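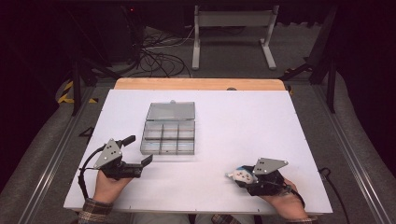 Wusska sells its small-parts cabinet, the Furkow, in two heights. I bought the taller one in June for a bench where I repair clocks, music boxes and the occasional sewing machine, and have used it most days since. The review covers the steel cabinet with 21 drawers, bought at full price from the Wusska web store.

Construction

The shell is folded sheet steel, spot welded at the corners and powder coated in dark green. Mine was square to within the limits of my combination square on three corners. The fourth was slightly out, enough that the bottom right drawer rubbed until I loosened the back panel, pushed the shell over and retightened the screws. The coating is even on the outside and thin on the inside edges, where I found two bare spots.

Drawers run on folded steel lips, with no rollers or bearings. Dry, they squeal. A wipe of paste wax on the lips fixed this and has lasted. Each drawer has a rear stop that catches at full extension. To remove the drawer you lift the front and pull. The stop holds well with a light load. With a drawer full of brass screws it can be pulled past the stop if you are in a hurry, and I have done this once.

The pulls are pressed steel with a slot for a paper label. The slot takes a label cut from ordinary card stock. The printed labels supplied are slightly too wide and need trimming.

Dividers

Each drawer comes with two cross dividers that drop into grooves in the side walls. The fit is loose. Anything thinner than a small washer will get under the divider when the drawer is moved, and taper pins travel freely from one section to the next. I cut strips of craft foam and pressed them into the bottom edge of each divider. It took most of an evening and solved the problem completely.

Wusska also offers a molded insert that replaces the dividers with fixed cups. I tried one. The cups have rounded bottoms, so small parts can be slid up the side with a fingertip, and nothing migrates. The drawback is depth: the insert gives up nearly a third of the drawer's height. I kept it for hairsprings and returned to dividers everywhere else.

Load and stability

Loaded with a normal mix of hardware, the cabinet does not tip with one drawer open. With the whole top row open it does. There are keyhole slots in the back for wall mounting, spaced at 300 mm, and I would use them. Mine is screwed to a plywood backer. The screws in the bag are short and soft, and the head of the first one stripped. Buy better ones.

Rubber feet are included and are glued on by the user. Two had come off by the end of the first month. I have not replaced them, as the wall screws carry the cabinet.

Compared with the Tretia

My previous cabinet was a Tretia with plastic drawers in a steel frame. The Tretia drawers are clear, so you can find a part without reading a label, and they are quieter. They also crack at the front corners. I lost 5 of them over the life of the cabinet, all in the same place. The Furkow drawers are opaque, heavier and show no damage so far. If you keep mostly light electronic parts, the Tretia is adequate and costs less. For brass and steel hardware I would take the Furkow.

Price

I paid 110 with shipping. The molded inserts are extra and overpriced.

Recommended, with wax, foam and your own screws.

Kadri Org

Comments

benchrat: Did you try the shorter cabinet? I have two stacked and the top one slides around on the bottom one.

Kadri Org: No, only the tall one. There are no stacking tabs on mine – I would bolt them together through the top panel.

M. Eglītis: My dividers are tight. Maybe they changed the grooves. Bought in spring.

lowgear: Paste wax worked on my squeaky drawers too, thanks.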